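The trainer at Skivell has spent most of July sorting trash by remote control, a career move she did not discuss with her parents.

"You hold two handles and the arm does what your hands do," she says. "Mostly. It also does what your elbow does, and your sneeze."

The job is called Fultari, and the goal is 2445 good runs of bottles in one bucket and cans in another. She gets through 100 on a decent Monday. Her best shift ended at 4 p.m. with a stiff neck and a sandwich she'd forgotten to eat. 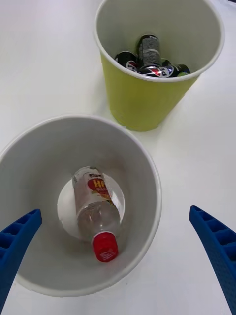
Bad runs get thrown out, though she argues for keeping the clumsy ones. "If I fumble a can and go back for it, that's worth showing. Otherwise it learns from somebody who never drops anything, and I haven't met her."

Does the robot ever do it better than she does? She thinks about this for a while.

"It's slower," she says. "But it doesn't sigh. I listened to one of my recordings and I sighed 40 times."

She has 920 runs left and has asked for a softer chair.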